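PRODUCT REVIEW: BIMETWOOD TABLEWARE SORTING SET
Prepared for the Edimo Dining Services Bulletin
Reviewed by Rajkumari Maurya
30 Sep 2019

The Bimetwood Tableware Sorting Set is sold to small cafeterias, meeting centers and shared kitchens that return clean dishes to storage by hand. It consists of open plastic bins in several sizes and a flat serving tray. The set was purchased by this office at the regular price, and the supplier had no part in the review.

Scope of the Review

The set was used in the second-floor pantry at Mansour House, where dishes are brought out for staff lunches and put away again each afternoon. The pantry holds 200 pieces of tableware, most of it plain white: bowls, square plates and ceramic spoons. There is also a stock of plastic cutlery for visitors and a supply of chopsticks. Before the purchase, all small items were kept together in one deep drawer, and sorting them fell to whoever was last to leave. A log kept by the pantry staff recorded 2660 pieces handled during the review period.

Bins

The bins are the strongest part of the set. The walls are stiff enough to be carried by the rim when full, and the corners are rounded on the inside, so that a cloth reaches all of the surface. Color is the main aid to sorting. Staff learned within a short time that spoons and mixed cutlery belong in the teal bin and chopsticks in the brown one, and written labels were found to be unnecessary. The large translucent bin is intended for bowls and deep dishes. Its contents can be made out through the wall well enough to tell whether it needs emptying, although not well enough to tell one size of bowl from another.
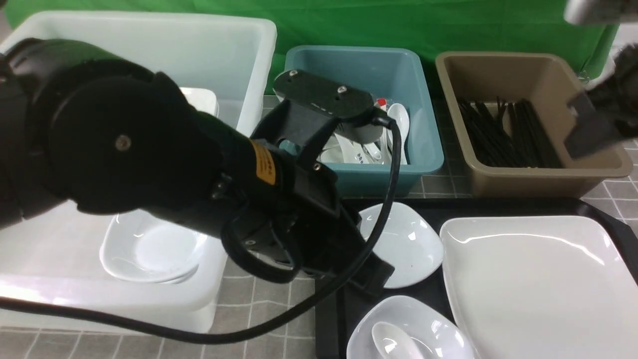 Some limits should be noted. The cutlery bin has no divider. Ceramic spoons placed in it along with plastic ones tend to sink to the bottom or stand on end, and a person looking for one of them must move the rest. Two inserts are listed in the catalog as a separate purchase; in the opinion of this reviewer they should be included. The chopstick bin is better proportioned. Chopsticks lie flat along its length and may be lifted out by the handful.

Tray

The black tray is used for setting out a place or for carrying dishes from the bins to the table. White dishes show up clearly against it, and a missing piece is noticed at once. It will take a large square plate, a smaller plate and a bowl together, but with little room to spare, and a cup must be carried separately. The surface is smooth. Bowls slid when the tray was tilted, and staff were advised to carry it with both hands — a reasonable precaution with any tray, but one that the instruction sheet leaves out. Fine scratches appeared after the second week and can be seen under direct light.

Cleaning and Storage

All parts were washed by hand in warm water with ordinary dish soap. No staining was observed, except for a faint mark left in the teal bin by a leaking sauce packet, later removed with baking soda. The bins are of different widths and nest only in part. When empty, the set takes up more shelf space than the catalog drawing suggests, and purchasers with narrow shelves should measure first.

Comparison

The Cesus caddy, used in the ground-floor pantry since last December, has fixed compartments and a handle. It keeps spoons and forks apart more reliably, but it cannot hold plates or bowls, and its compartments are difficult to dry.

Recommendation

The set is recommended for pantries that handle mixed tableware in moderate quantity. It is less suitable where cutlery must be separated by type. This office will keep the set in service at Mansour House and has requested a price for the inserts. Departments wishing to inspect it before ordering may do so outside lunch hours by arrangement with the pantry desk.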